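Teaching Lukus to Open a Drawstring Bag
Project report by Tegwen Mathias, Osian Humphreys and Siwan James
Supervisor: Marek Kadlec 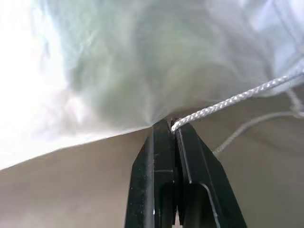

Page last changed: February 1, 2023

What we wanted to do

Lukus is the name we gave our arm, and by the time we got it in July it could already pick up blocks, cups and most things with a definite shape. We wanted to give it something floppy! Bags seemed perfect. Thin plastic folds a different way every time you touch it, it shines, you can half see through it, and a cord slides around wherever it likes. Our question was whether a policy learned only from human demonstrations could grip the edge of a plastic bag near its cord and pull it open.

We did no hand-written planning at all. Everything the arm knows about bags comes from examples we gathered ourselves, and most of this report is about the gathering (it took up most of our time, and it was the part we ended up liking best).

How an episode works

One of us drives the arm from the leader handles while another resets the table. The wrist camera records the whole time, along with the joint angles and how far the fingers are open. An episode starts with the bag on the table and the fingers apart. The driver comes in low, closes on the plastic, checks the grip with a small tug, and pulls. Then the resetter crumples the bag again, drops it somewhere new and calls out "ready."

The moment we care about most is the pinch. When the fingertips have closed properly on the plastic, the wrinkles all run in toward the tips, and you can learn to spot that very quickly from the wrist view. In the picture at the top of the page the white braided cord is bent over the right finger as well, right at the pinch. We tag grips of this kind "cord on finger" and we keep them. Siwan argued for throwing them out at first, as the cord is an extra thing to get caught on, but a policy that has never met a cord on its finger will have no clue what to do with one.

What we collected

We recorded 1,197 episodes. After review, 559 went into the training set. That sounds like a terrible rate, and for the first few weeks it was. Our early driving was jerky, we paused in odd places, and Osian had a habit of opening the fingers and trying again without ending the episode, so one recording would hold three or four attempts. Once we agreed on a rule (one approach, one pinch, one pull, stop) the keep rate went up a lot.

Labels were done in Skyrme, the tagging tool last year's group left behind. Each episode gets a result, a cord tag and a glare tag. The glare tag was Tegwen's idea. Under our lights part of the plastic can go almost pure white in the wrist camera, and the folds practically vanish. We thought about changing the lamps, then decided to leave them alone and make sure the glare turned up in plenty of examples.

First training runs

We trained on the Cemitz machine overnight, starting with 200 episodes to see if anything happened. Something did! The arm went to the bag, closed its fingers in the right general area and then pulled at nothing, very confidently. With the full 559 it began to get hold of the plastic, and the first time it opened a bag on its own we were all shouting.

It still has trouble in 2 situations. When the bag lies very flat there is little for the fingers to close on, and it tends to skim over the top. And when both glare and cord are near the fingertips, it hesitates and drifts sideways. Looking back through Skyrme, we found we had very few kept episodes with both tags, so that one is on us.

Next steps

More flat bags, and more glare and cord together. We would also like to try having two drivers swap halfway through each session, as you can tell who was driving just from the joint plots, and we don't want Lukus to learn only Osian's elbow.

Thanks to Caradog Powell for fixing the left handle twice, and to Loltico for the box of bags.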